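News from the Wukbridge returns room

The two arms on the sorting table have been at it since May, and the returns room has mostly stopped holding its breath. They handle the odds and ends: sweets, towels, bags, whatever customers at Gistier have thought better of. On a decent Friday that comes to around 600 items, of which 96 went last week to the tray marked "ask Kartini".

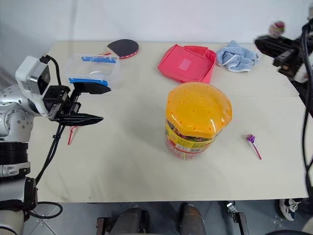 Kartini Krishnan used to sort all day and now spends it being asked. She says her wrists are grateful and her patience is under review. Faizal Wibisono has moved to the late shift to look after the grippers, a job that came with 14 pages of instructions and no extra money, a point he has raised. Hours for everyone else stay as they were until the rota talks. Bring biscuits.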